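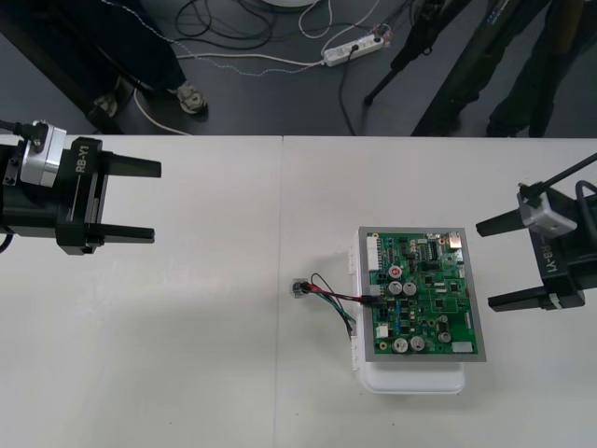 Home | Products | Planting Guides | Spare Parts | Contact

4. Planting the Tree with the Csonka Root Frame

Read the whole section before you open the ground. The frame is made for young trees in containers and for trees with a wrapped root ball. For bare-root trees, go to Section 5.

4.1 Prepare the hole

1. Choose a place with full sun and with no pipes or wires under the ground. If you are not sure, ask your utility company first.
2. Put the frame flat on the soil and mark the outside line with sand or flour.
3. Dig inside the line. The hole must be as deep as the root ball and not deeper. The frame is 39 inches wide, so the hole will look too wide for a small tree. This is correct.
4. Make the sides of the hole rough with a fork. In clay soil a smooth wall can stop the roots.
5. Fill the hole with water one time and let it drain. If water is still standing the next morning, do not plant there.

Note: Do not put gravel in the bottom of the hole. Older copies of this guide, printed before September, gave this advice. Please ignore it.

4.2 Set the frame and the tree

1. Lower the frame into the hole with the two long legs on the side of the strongest wind.
2. Push each leg down until the red ring touches the soil. If a leg meets a stone, take the frame out and move the stone. Do not use a hammer.
3. Remove the container. Cut any root which goes in a circle around the ball.
4. Put the tree in the middle and look for the root flare, the place where the trunk becomes wider. It must stay a little above the soil.
5. Pass the straps over the root ball and close the buckles by hand.

CAUTION: The straps hold the root ball only. Never put a strap around the trunk. It can cut the bark when the tree grows.

4.3 Fill and water

1. Fill with the same soil you took out. Press it lightly with your hands, not with your boots.
2. Make a low ring of soil outside the frame to keep the water in.
3. Water slowly until the ring is full, wait, and fill it again.
4. Spread 2 inches of mulch. Keep it away from the trunk.

Note: In the first summer, check the soil under the mulch every few days. If it feels dry to the depth of your finger, water the tree. Do not give fertilizer in the first season.

4.4 Remove the straps

Open the buckles after one full growing season and pull out the straps. The legs can stay in the ground. If a buckle is blocked with soil, wash it with clean water and try again. Oil is not good for the plastic.

Spare straps are sold as part 978. For questions about planting, write to Sumeya Habte at our Stundville office and give the type of tree and your soil, if you know it.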